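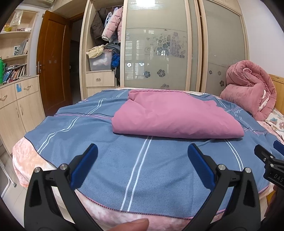
Guest House Safety Walk-Through — Kurkeo Cottage
Done by: Peninah Mollel
Date: Wed 23 October

OK, my turn with the clipboard! I used the same sheet we had in May and scribbled as I went, so sorry for the rambling.

1. Smoke alarms, all rooms
PASS, with a grumble. The hall and upstairs alarms went off the second I pressed the button (my ears are still ringing). The one by the kitchen took 5 seconds of holding it down. I put a new battery in and it's much quicker now, but let's check it again next month.

2. Carbon monoxide alarm
PASS. Date on the back is good.

3. Fire extinguisher
FAIL. Needle's in the green, but the inspection tag ran out over the summer and I can't find the paperwork. I left a message with Massawe to come and service it. Please don't move it back under the sink — it goes on the hook by the back door where people can grab it.

4. Stairs and handrail
PASS now. The bottom bracket was loose enough to wiggle, so I tightened it. The third stair still creaks, and I'm calling that character.

5. Outlets and cords
FAIL in the front bedroom. Somebody ran an extension cord under the rug to reach the lamp. I pulled it out and moved the lamp closer to the wall. Every outlet near water tripped and reset like it should.

6. Bedrooms, general
PASS. Windows open all the way, nothing blocking the doors, no heaters near bedding.

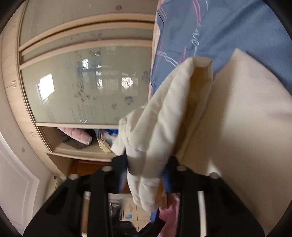 7. Space heater
PASS. I tipped it over and it shut itself off right away, which I admit I did twice for fun. Cord is fine, plug isn't scorched. It needs its 3-foot sticker back on the front though — the old one peeled off and I've ordered a sheet of them from Prumamley.

8. Hot water
FAIL. Kitchen tap was 12 degrees over our limit of 120 on my thermometer, and that's too hot for little kids. I turned the dial down a notch and will measure again tomorrow morning before anyone showers.

9. Outside steps and lights
PASS, mostly. Porch light works, but the motion light by the trash cans only comes on if you wave at it like you're landing a plane. Mollano quoted us $79 for a new one and I say we just do it.

10. First aid kit
Restock! Out of small bandages and burn gel.

Still open: 3, 8, the porch business in 9, and 10.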